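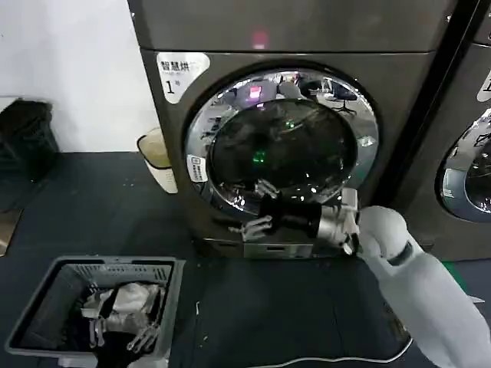

Dryer number 1.

Re: wool blankets, felting, and the Dalisay pattern

Danilo Yap wrote:
> I finished the Dalisay throw in October and it came off the loom so
> stiff I could stand it in a corner. Sett is 12 ends per inch, same yarn
> for warp and weft. Do I full it more, or did I beat too hard?
> Also, is the Otham yarn worth the wait? Their page gives me a 404.

Danilo, please don't give up on it! Stiff off the loom is exactly what I'd expect from that pattern, and I love that you picked it for a first blanket. Mine felt like a doormat until I washed it.

I don't think you beat too hard. Wool spun in oil stays flat and wiry until the oil is out, and then it blooms and the whole cloth changes. Fill the tub, use more soap than seems decent, and let it soak for an hour before you touch it. Then squeeze, turn, squeeze again. Check a corner every couple of minutes. Once the threads stop sliding when you push them with a thumb, get it out of there.
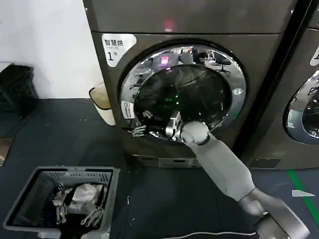
I go from 70 inches on the loom down to 56 or so after fulling, and I've learned to like the narrower width. Dry it flat if you have the floor for it. I lay mine over two old sheets and flip it at bedtime, then steam it lightly while it's still a bit damp. Brushing is optional (I always brush, I can't help myself).

On Otham: yes, yes, yes. The gray has little flecks of brown in it and it takes a twill beautifully. I got the last of mine from the Claniden shop, so try writing to them while the page is down. The Skaltier two-ply is a decent stand-in, a touch hairier, so open up your sett a little.

Has anybody else on the list tried the Dalisay in a broken twill? I'm itching to warp one and would love to see drafts.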